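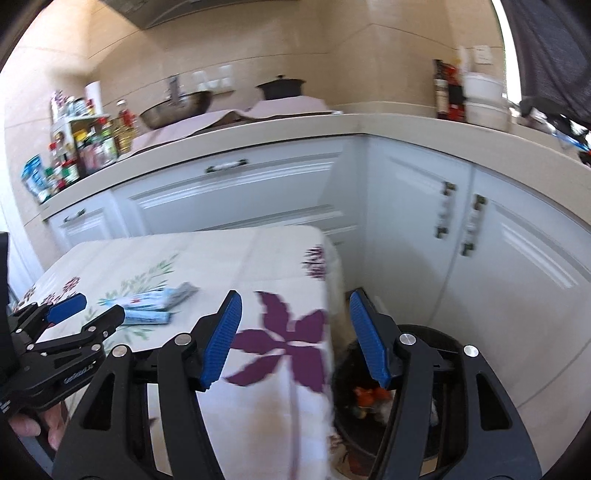 Ghassan Salameh started the Orine project in January, with a notebook and one borrowed drill. He wanted a gripper that a person can hold in the hand and use in a normal home, among normal things. The jaws are flat black plates with slots cut in them, joined by round silver screws, and each one ends in a ridged blue finger pad. He tries them in the kitchen, next to a low surface with a flowered cloth, where two light-blue packets lie on top. Thin packets are difficult, he says, because the pad must go under the edge before it can close.

The pads took him the longest time. Chantelle Makhubela, who shares the workshop with him, cast 11 versions before they both agreed on the softness. The first ones were too smooth, and paper slipped out of them. The ridges came from her, after she looked at the sole of an old shoe.

Some 70 hours of work are in the project now. Salameh still wants to change the springs, and Makhubela would like a lighter handle. They meet again on Thursday evening to cut the new plates.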